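Veg box news, 3 min read

Quick one, am writing this between deliveries. Boxes go out Wednesday as usual, from 9. Bring last week's back please, we're 6 short again!!

Cabbages are in and they're good. Shred it, fry in butter, caraway if you've got it. Done in no time.

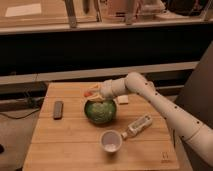
Green cabbage on the table.

No leeks till October, sorry. Araba has spare squash at Broltness if anyone wnats it, just knock. Swaps to Juniper by 6 the night before, not on the doorstep.

Recent items
Squash soup, two ways
Box prices from October
Where to leave your empties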